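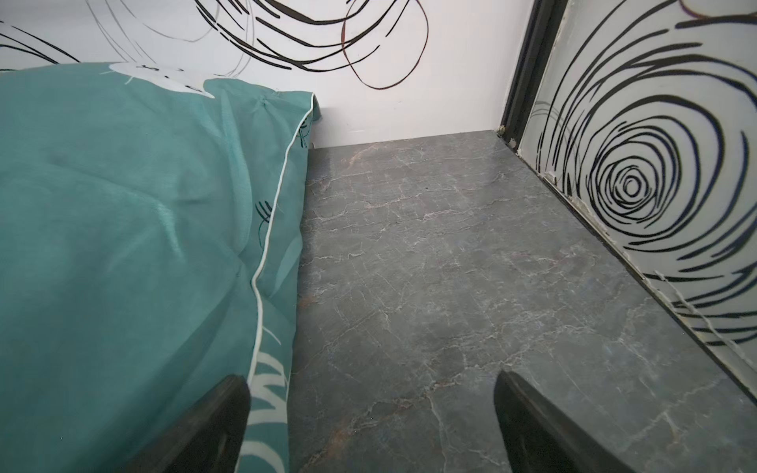 Deux bateaux, pas un de plus, et encore, il a fallu se battre pour le second ! Chez Mac Giolla, on me répond ça avant même que j'aie posé mon sac, et je comprends que l'entretien sur l'affrètement va commencer debout, dans le couloir.

Moi, j'étais venu parler du terminal de Dudley, celui dont la décision finale d'investissement glisse de trimestre en trimestre. Mon interlocuteur, courtier en gaz liquéfié depuis ses débuts (il tient à l'anonymat, et je le lui ai promis), soupire un bon coup. « Tout le monde voulait des méthaniers pour Dudley. Maintenant tout le monde veut les sous-louer, et devinez qui on appelle ? »

On finit par s'asseoir. Café très serré, téléphone qui vibre sans arrêt. Je lui demande si le groupe Mollau, actionnaire minoritaire, va se retirer. « Je n'y crois pas. Ils ont un contrat d'enlèvement, ils y tiennent. Par contre, signer des navires neufs sans date de première cargaison — là, non, leur conseil a dit stop en novembre. »

Et les navires eux-mêmes ? Le Cutgate, 164 000 mètres cubes, attend toujours un affréteur. « Beau bateau, moteurs un peu gourmands. Au printemps, on me parlait d'un contrat de sept ans. La semaine dernière, on m'a proposé un seul voyage, et à un tarif que je ne vous donnerai pas ! »

J'insiste un peu, forcément. Il rit, il ne lâche rien, puis il revient de lui-même sur les équipages, qu'il faut payer même au mouillage, et sur les banques, qui rappellent plus souvent qu'avant. Est-ce qu'il conseillerait à un armateur de commander aujourd'hui ? Il regarde son téléphone, le retourne sur la table.

« Posez-moi la question quand Dudley aura signé. »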